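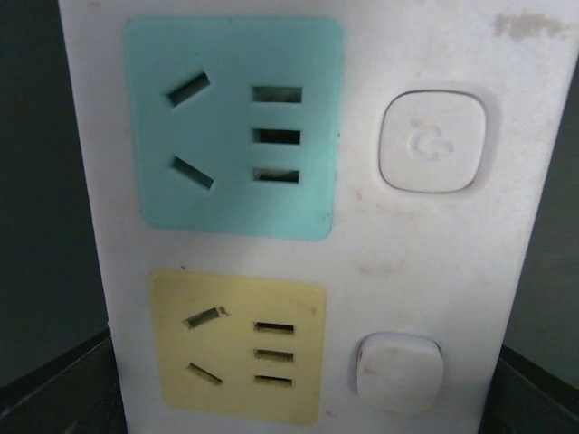 Hasus Wrist Camera and Gripper Kit for Home and Shared Workshops

Product overview
The Hasus kit is supplied by Otomari for builders assembling a small robot arm at a home bench or in a shared workshop. It comprises a parallel gripper, a wrist-mounted colour camera and the bracket that joins them. The kit is intended for close work on everyday objects, such as a power strip with coloured socket plates and a push button beside each plate.

View at the wrist
The camera is fixed to the gripper body and travels with it. At short range a single switch fills a useful share of the image, and surface marks on a white plastic casing remain legible. Builders training a button-pressing routine are advised to keep worn and grubby items in the practice set — clean items alone give a poor indication of performance in service.

Supplied items
Gripper body with two aluminium fingers
Camera module with 23 mm bracket
Cable, 3 m, with strain relief
Fasteners and hex key
Printed assembly guide

Specifications
Mass, assembled: 161 g
Mounting: 4 bolts, standard Stoica flange
Finger pads: grey silicone, replaceable
Supply: low-voltage DC from the arm controller

Assembly
Fit the bracket to the flange before attaching the gripper. Route the cable along the outside of the forearm and leave a loop at the wrist sufficient for full rotation. Camera alignment is set with the slotted screw at the rear of the module and should be checked whenever the fingers are changed. Allow about an hour for a first build.

Electrical safety
Practice with mains fittings is to be carried out on a power strip that has been unplugged from the wall. The fingers are not insulated and must not be directed at socket openings. Members of shared workshops should also observe the electrical rules of their own premises.

Compatibility
The kit is compatible with the Dovusis controller and with other arms using the Stoica flange. An adaptor plate is sold separately. Replacement pads and brackets may be ordered through the Otomari parts catalogue.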